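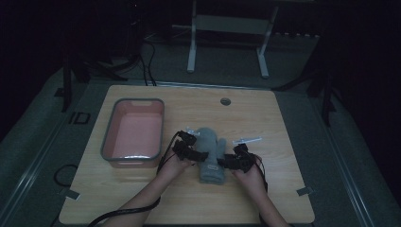 Winter accessories returned to the Pusterstead lending closet must be checked before storage. Knitted items are examined first. Hold each mitten upright by its sides, cuff down, and confirm that any small label stitched near the lower part is secure. An open tub may be kept at the left of the table for finished items.

Mittens are stored in pairs only. Set single mittens aside for 15 days, then refer them to Anum Malik. 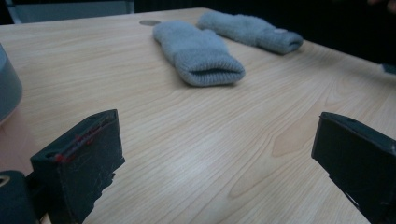
Reading time: 2 minutes

Matching the pair

Lay both mittens flat on a clean table, cuffs pointing the same way. Compare color, ribbing and length. Fold one cuff over the other and place the pair in the bin marked for September.

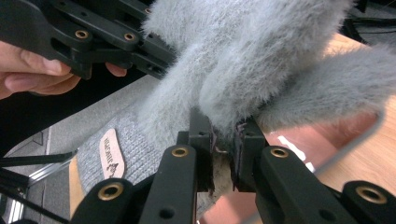

Slippers require separate handling. Brush the upper gently in one direction and shake out loose debris. On plush pairs with a knitted insole, crumbs and strands can cling to long gray fibers, and these should be picked out by hand. Do not peel back an oval label on the insole; record worn lettering as "not legible." Allow washed slippers to air for 48 hours before boxing.

Procedure revised 3/30/19.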